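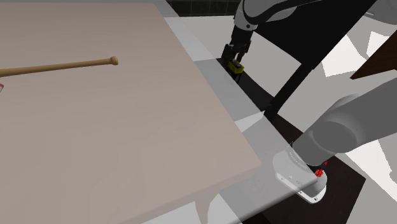 A bat on the table

Print this page | E-mail this page

About Plomum Bat Works

Plomum Bat Works makes wood baseball bats for youth leagues, high schools, and adult amateur players. The shop is on Figueroa Street, two blocks from the old feed store, in a building that used to be a cabinet maker's. We turn, sand, finish, and ship everything from that address.

The company started as a repair bench. Local teams brought in table legs, stair spindles, and now and then a bat they wanted copied. The bats took over. By the third year we had stopped doing furniture, and we bought our second lathe that winter. The first one is still in use for short runs and fungo bats.

What we make

Most of our bats are maple or ash. We also turn birch, which many players coming over from metal bats find easier to get used to. Our standard line is called the Kostum and comes in youth and adult lengths. The Irer is a thinner-handled model with a larger barrel, made in adult lengths only. Custom orders can change the knob, the handle, the weight, and the finish. We do not make softball bats at this time.

Billets come to us already dried and split. Each one is weighed and sorted before it goes near a lathe, and the ones with wandering grain are set aside for trophy bats and display pieces, which are marked as not for play. Adult maple bats get an ink dot on the handle so the slope of the grain can be checked.

Teams and schools

We supply 40 school programs and a number of summer leagues. Team orders start at 50 bats if you want your own engraving plate. Smaller orders can be engraved with plain block lettering at no extra charge. Please allow extra time for anything ordered between February and April, when the shop is at its busiest.

If your league has rules on barrel size or approved woods, send them with the order. We keep a copy of each league's rules in your file, so you should only have to do this once unless they change.

Returns and broken bats

Wood bats break. We replace any bat that breaks within the first 100 swings if the break follows a flaw in the wood. Breaks from hitting off the end or the label are not covered. Bring the pieces in or mail them to us, both halves if you have them.

Visiting the shop

The front counter is open from 9 a.m. to 4 p.m. There is a rack of blanks and seconds by the door, and you are welcome to swing them in the side yard. Parking is behind the building, off the alley. School groups can tour the lathe room in October and November. Closed-toe shoes are required, and we have safety glasses in children's sizes.

Print this page | E-mail this page
200 shares | 4 comments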